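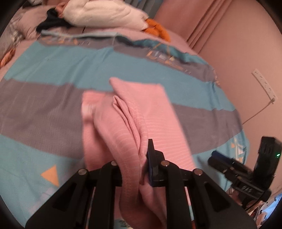
How to fold small towels on the bed so they stay flat?
posted by skirero in Laundry and Linen – 1,243 views

Hello all. I fold my laundry on the bed, I have no big table in the flat. With shirts I have no problem. But the small towels with the fine ribs are making me crazy. I fold in half, I fold again, and the edges with the hem never meet. In the end I make a roll and put it in the drawer, and the drawer does not close well.

I have 14 of these towels, all the same size, bought in March. The bed is covered with a soft duvet and I think maybe this is a part of the problem, but I am not sure. Should I use a board under? Or is there a better way of folding for ribbed cloth? Thank you for your patience with my English.

pinheiro_home
3,507 points

I had the same trouble for a long time. The ribs are your help here. Before any folding, put the towel flat and turn it until the ribs go from left to right. Then smooth it with the open hand, always along the ribs. If you pull across them the cloth becomes longer on one side and the hem will never meet again.

After this, take the edge in the middle, with two fingers only, and lift a little. The cloth makes a small ridge, and this ridge shows you where the fold goes. 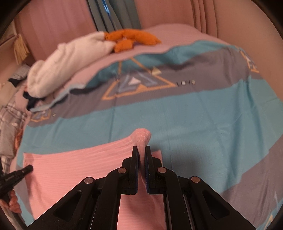
Pink cloth laid flat on the duvet, with a small fold lifted.

Now bring the far edge to the near edge and press with the side of your hand. Fold one more time in the same direction, and only then across. The thick hem should finish inside, so the pile stands straight. For a drawer I put them standing like books – it takes less place than the rolls.

A board is not necessary. Pull the duvet tight first, especially in the part where you work. If it has stripes, like many have, you can put the towel edge along one stripe and you see immediately when it is crooked.

gella

just roll them, it is a towel

praltetham

I agree mostly with the first reply, but with a very soft duvet I would still put something hard under. I use a big cutting board, a clean one of course. Also check if the towels are still square after washing. Mine came out longer on one side, and with such a towel the hems will not meet, you can fold it 300 times. I wash them at a lower temperature now and dry them flat.

skirero

Thank you, I tried with the stripe and it is much better. Two of the towels are really not square, so I keep these for the floor.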